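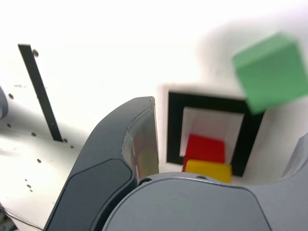 Looking along the gripper's fingers towards the black square and the coloured blocks.

How does a robot pick things up?

Think about the last time you picked up a biscuit. You probably didn't think about it at all! Your eyes found it, your arm reached out, your fingers opened and closed, and off it went to your mouth. A robot has to be given every one of those steps, and at the Killuncombe workshop people spend whole mornings (and quite a few afternoons too) finding out which sort of robot hand does the job best.

A robot's hand is usually called a gripper. Most grippers don't look much like your hand, because two fingers are enough for a great many jobs. The fingers open wide, slide down on either side of something, and squeeze. Squeeze too gently and the thing slips out. Squeeze too hard and, well, you wouldn't want that robot to pass you an egg!

To test a gripper fairly, you need to give it the same job over and over again. The Killuncombe team like to use plain coloured blocks and a black square on a white table. The job is to pick up a block and put it down inside the square, which sounds as easy as anything until you try it with a pair of kitchen tongs and one eye shut.
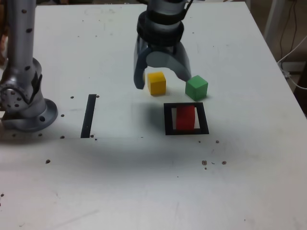 The gripper, fingers open, above the yellow and green cubes.

The team have been comparing two grippers, which they call the Koltano and the Plondonard. Each one had the same number of tries, and between them they made 3,696 tries altogether, so that's a lot of blocks going up and down. In 562 of those the block was dropped or missed, and every single miss was written down, because a miss can teach you just as much as a good grab.

Cameras matter as well. A camera near the gripper sees what the fingers are about to touch, but big fingers can get in the way and hide a block. A camera standing further back sees the arm and the table together, though small things look smaller. Many robots use both, rather like you having a good look round the room before you bend down to find your sock.

Would you like to try it at home? Put a building brick on the table, draw a square on some paper, and use tongs to move the brick into the square. Have 9 goes and write down how many land inside. Then wrap a rubber band round each tip of the tongs and have 9 more. Did the extra grip help, or did the brick stick to the rubber when you wanted to let go?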